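Manchas de café e de chá: como eu limpo as canecas e a bancada

Bebo muito chá preto, e por isso as minhas canecas ficam castanhas por dentro em poucas semanas. Durante anos usei lixívia, mas o cheiro ficava na loiça e deixei de gostar. Agora faço assim.

Para as canecas: uma colher de sopa de bicarbonato e 200 ml de água quente em cada uma. Deixar 30 minutos, esfregar com esponja macia e enxaguar bem. Se a mancha é velha, repetir no dia seguinte. Não uso palha de aço, que risca o esmalte, e depois o chá agarra ainda mais depressa.

Para o bule: a mesma mistura, mas com escovilhão no bico. O meu bule da Zawadzka leva 900 ml e precisa de quatro colheres.

Para a chaleira com calcário: vinagre branco e água em partes iguais, ferver uma vez, esperar que arrefeça e deitar fora. Depois ferver só com água, duas vezes.

Atenção à pedra! O vinagre e o limão são bons para a chaleira, mas atacam o mármore e deixam marcas baças que não saem com pano. Em julho estraguei assim um canto da bancada, e o polimento custou-me 71 euros.

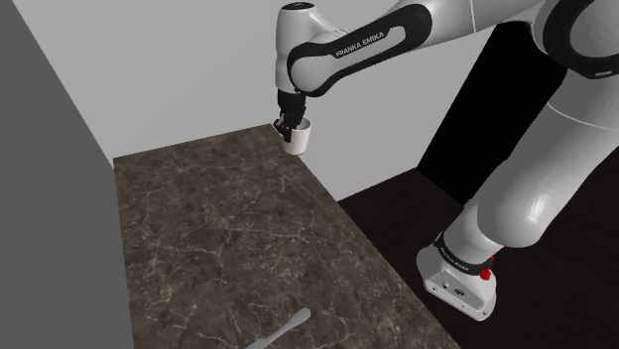 No mármore uso apenas água morna com uma gota de sabão neutro, e seco logo com pano de algodão. Para uma mancha de café já entranhada, faço uma pasta grossa de bicarbonato com água, cubro com película e deixo até à manhã seguinte. Retiro com espátula de plástico, sem esfregar.

Convém experimentar antes num sítio escondido, porque nem todas as pedras reagem da mesma maneira.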